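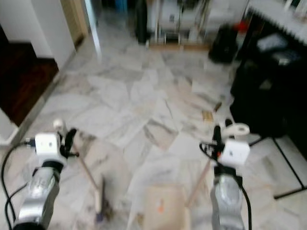 When our second baby was four months old, I finally stopped buying clothes by the number on the label. With my first child I believed that "3-6 months" meant the same thing in every shop, and I had a full drawer of things that he wore one time or never. This spring I measured the baby, I measured the clothes, and I made a small table in a notebook. My work place was the floor, and I recommend it to everybody. A stone floor like this one, with pale slabs and gray veins, is cold for a baby, so put a thick blanket first, but it is flat and hard and the measuring tape stays straight on it. On the sofa I got a different result each time.

You need only the length from the top of the head to the heel, and the length from the shoulder to the diaper. The second one is more important for bodysuits. If it is too short, the snaps open every time the baby kicks, and you will think the snaps are bad. I thought so for many weeks and I even wrote an unfriendly email to a shop, for which I am still a little ashamed.

I compared three brands that are easy to order here. Dromby cuts very long and narrow. My daughter is a long baby with thin legs, and their footed pajamas fit her from April until now without any problem. Lendus is the opposite. Their pants are wide at the waist and short in the leg, which is good for cloth diapers, and my sister uses nothing else. Ibarra is somewhere between the two, but please be careful with the first wash. A cotton sleeper of size 62 lost two centimeters in my dryer, and after this I hang everything from them on the rack.
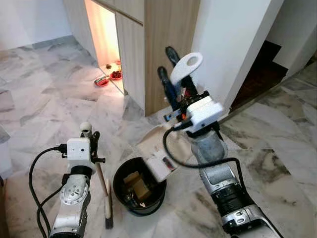 For the second size I now buy less. In the first months I had 23 bodysuits in one size, most of them presents, and the baby used perhaps nine. If your family asks what to give, ask for a bigger size than you need today. Tell them also which season it will be when the baby is that big. We received a beautiful winter suit with little ears, and it will fit her exactly in July.

Dayana Tovar, who reads this newsletter from the beginning, wrote to me about zippers. She prefers the zipper that opens from the bottom, so the chest of the baby stays covered during the night change. I tried one from Rultov and I agree with her. It cost me 40 dollars with the shipping, and that is a lot for pajamas, but we use it almost every night and wash it in the morning. The small piece of fabric at the chin should cover the end of the zipper completely - check this before you cut the tag, because on my first one it did not and I had to exchange it. The exchange was free and took nine days.

One more thing about storage. I write the real length in centimeters on a piece of paper tape and I put it on the box, next to the size from the label. When she grows, I look for the number and I don't need to open every box in the closet. The clothes that are already too small go to my cousin, who expects a boy at the end of the summer and is not afraid of yellow.

My table with all measurements is ready for sizes 56, 62 and 68. If you want it, answer to this newsletter and I will send it to you. If you have measured clothes from other brands, please send me your numbers too, with a note if it was before or after washing.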